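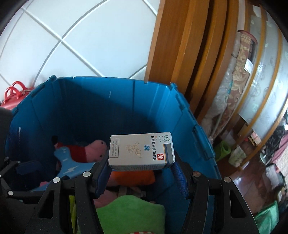
Una pinza para las cosas de casa

Cuando Florence Morin me abrió la puerta de su casa un sábado por la mañana, lo primero que hizo fue ofrecerme un café, y lo segundo, ponerme en la mano la pinza de Husero. Pesa menos de lo que uno se imagina al ver el catálogo, y se agarra como se agarra el mango de una regadera — con naturalidad, sin pensar mucho. Me pasé casi toda la mañana con ella, recogiendo cosas, soltándolas y volviéndolas a recoger, y tengo que confesar que el café se me enfrió.

El Husero Brondik es un kit para quienes quieren enseñar a un brazo robótico tareas domésticas sin tener el brazo delante. La persona mueve la pinza con la mano, la cámara montada en ella lo graba todo, y esas grabaciones sirven después para entrenar la máquina. Se vende en tres modalidades: la compra, que cuesta 3.000 euros; el alquiler, que sale por 1.000 al mes; y un servicio de asesoría aparte, del que hablaré más abajo.

Empecemos por lo bueno, que es bastante. Las mordazas negras llevan unas almohadillas azules que sujetan de maravilla las cajitas de cartón. Una caja de colirio de levofloxacino, de esas ligeras que se aplastan con mirarlas, se deja sostener en horizontal entre las dos puntas, con el nombre en chino bien a la vista, encima de un cajón azul lleno de peluches. Pasar de un cartoncillo así a un muñeco blando exige cambiar por completo la presión de los dedos, y ahí es donde el Brondik me ganó: el gatillo tiene un recorrido largo y muy dulce, y en cosa de media hora ya le había cogido el tranquillo.

Ákos Kerekes, que diseñó el mecanismo, me contó por teléfono que desecharon 13 versiones de la almohadilla antes de quedarse con la actual. «Las primeras agarraban demasiado bien», me dijo riéndose. «Luego no había manera de soltar nada».

Los peros también existen, claro. La imagen se oscurece hacia las esquinas y conviene acostumbrarse a trabajar con el objeto bien centrado. En los recipientes hondos hay que meter la muñeca en posturas poco cómodas, y al cabo de unos 27 minutos seguidos yo ya la notaba cargada. Florence, que tiene más oficio que yo, descansa cada cuarto de hora y aprovecha para cambiar los objetos.

En cuanto a la asesoría, la lleva Nuanchan Tanasarn, y me pareció lo más valioso de la oferta. Revisa las primeras grabaciones de cada cliente y las devuelve comentadas, con una paciencia que ya quisiera yo para mis correos. A Florence le pidió que no ordenara nada antes de grabar y que entrara en los cajones tal como estuvieran.

El kit llega en un maletín con cargador, correa de muñeca y un juego de almohadillas de repuesto. Los pedidos hechos ahora se entregan en julio.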